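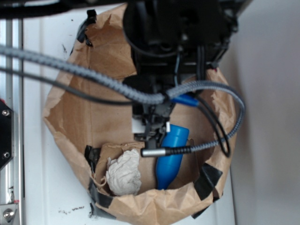

October 26, 2024
Notebook, Vernilden trail guide, coastal section

Back at the desk after the long walk out to the point and still picking burrs off my socks, so forgive the handwriting (Seraina, you'll be typing this up, sorry in advance!). I wanted to get the route notes down while I can still tell one cove from the next.

We started from the harbor at Silta, Mathias and I, and took the old mule path up through the orchards. It's a lovely climb, steeper than the old guide makes it sound, and the draft really ought to say so. I had the distance from the harbor to the upper chapel down as two miles, and Mathias's measuring wheel says 1,598 yards, so my number has been wrong since March and I'd like it fixed before anybody plans lunch by it. The chapel sits at 334 feet, which agrees with the survey map.

From the chapel the path splits. The left branch goes down to the pebble beach and the right one keeps to the ridge, with the whole bay laid out on one side and the terraces on the other. We took the ridge going out and the beach coming home, and I think that's how we should print it, with the sun behind you both ways if you leave early enough. The signpost at the split has lost its beach arm again. Lertchai, could you mention it to the parish when you call about the parking?

The woman at the lower farm sells plums and a very good quince paste out of her porch, and says she gets around 60 walkers on a fine day in spring. She'd be glad to be in the guide as long as we don't print her phone number.

Still to do before the next draft:

1. Redraw the ridge branch on the sketch map. Chenxi has my pencil version and the wheel readings.

2. Ask Ferdinand about the bus times. The shelter at Silta had 2 timetables pinned up side by side and they don't agree on the last bus home.

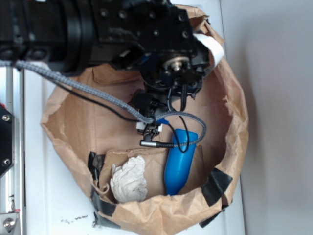
3. Rewrite the chapel paragraph. I've used "charming" twice and the bell isn't in it at all.

4. Walk the beach branch again at high tide, in proper boots. Mathias thinks the stepping stones go under, and I'd like to see for myself before we send families that way.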